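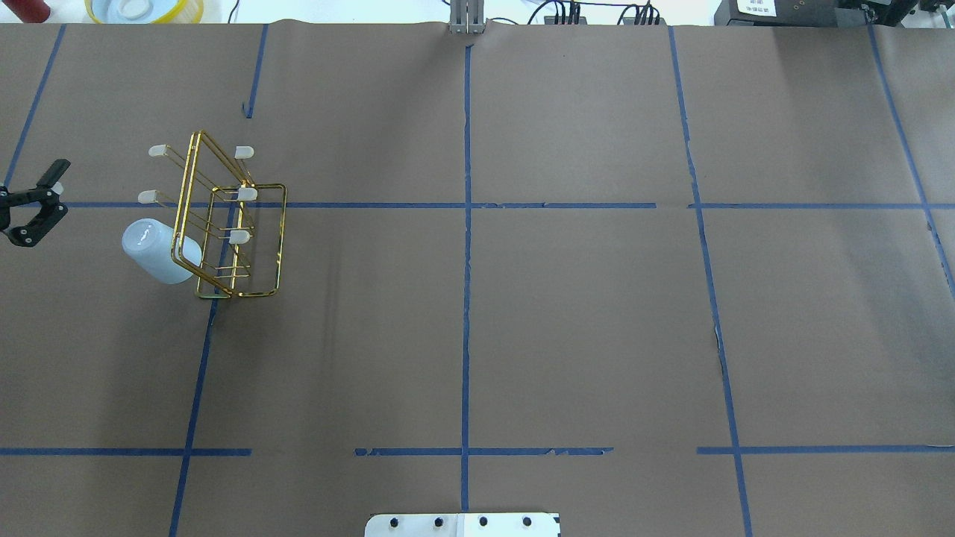
Matúš Holub thinks most people buy the rack first and the table second, and that they should do it the other way around. He told me so before I'd even taken my coat off, and then he went on for two hours and I didn't want him to stop.

I had come to talk about wire racks. Holub has been bending, buying, fixing and giving away wire racks for most of his working life, first at Jitus, where he started on dish drainers, and these days from his own shop, Machala, which sells small storage things for workbenches and kitchens. He's 41. He has opinions on corner radius!

"A wire rack is nearly nothing," he says. "It's a drawing of a box. You can see what's in it from every side, you can pick it up with two fingers, and you can rinse it under the tap. What else in your house does all that?"

He likes a rounded corner better than a sharp one, and gets quite worked up on the subject. With a tight bend, he says, the coating gets thin on the outside of the curve, and that's where you see the first little brown spot a year later. A generous bend takes the coating well and doesn't snag your sleeve. It also catches the light, and Holub is not above caring about that. Gold and yellow finishes are his favorites by a mile. At Jitus everything left the building in plain gray, and he remembers the first batch he ordered in a warm color, 200 pieces, when his boss asked him who on earth would want one. They were gone by the end of October.

"You can find it on the bench, that's the thing. Gray rack, gray bench, gray morning, you put your elbow right through it. A yellow one you see from the door."

Then the end caps. I'd never given an end cap a moment's thought, and I've since gone through my own kitchen looking for missing ones (plenty). Holub keeps them in jam jars sorted by diameter, and he'll mail a few to anybody who writes in. A cut rod has an edge on it, he explains, and a cap saves your knuckles and whatever the rack is standing on. He prefers the pale see-through kind to black ones. Black rubber can leave marks on a light surface, and he once spent an afternoon scrubbing a customer's shelf to prove that it comes off. It mostly came off.

We moved on to tables, finally, which is where he'd wanted to start. His advice is to leave a work surface plain and matte, keep the clutter at the edges, and divide the middle up with tape. Painter's tape, blue, in long straight runs, with cross lines wherever you need them. He learned this from a packing bench at Etora, where he spent a winter in between jobs, and he has done it to every table he has owned since.

"Tape is so forgiving," he says. "You lay a line, you live with it for a week, you pull it up and move it over a bit. Try that with a shelf you've screwed to the wall!"

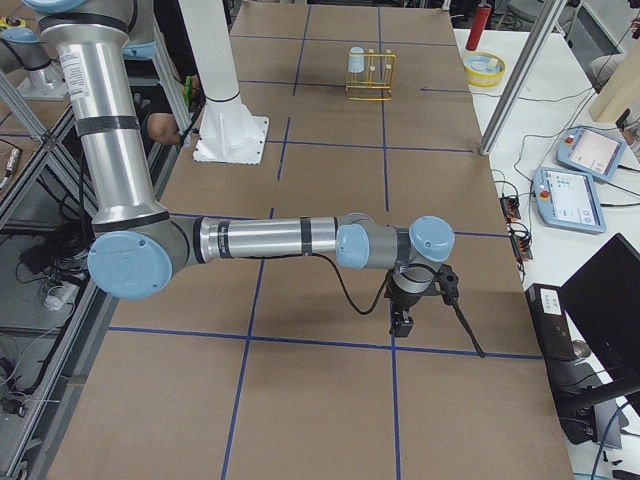 He's relaxed about getting the lines perfect. The squares don't have to match, and his own never do. What matters to him is that each thing gets a patch it goes back to, and that the patch is bigger than the thing. A rack for tubes needs room on both sides for your hands. A cup needs space to tip over without taking the neighbors along, and cups do tip over, he adds cheerfully, so buy the plastic ones.

Cardboard is his other great love. He lays it over a good tabletop, tapes it down flat, and draws on it, cuts on it, spills on it. When it's worn out he flips it or swaps it. I asked whether it looked a bit shabby for a man who sells storage. He laughed and showed me catalog number 114 from Etiletti, a bench mat with a printed grid, which he admires very much and has never bought.

"It's beautiful. But then the grid is theirs, isn't it? I want mine."

Before I left I asked what a person should do with a rack that has gone wobbly. Stand it on something flat, he said, and find out which corner is up, then press down slowly on the opposite one with the heel of your hand. Slowly! Check it again after every push. He did one for me while we talked, an old drainer from his Jitus days, and set it back on the bench inside its strip of tape.

*Interview held 31 March 2023 at the Machala shop.*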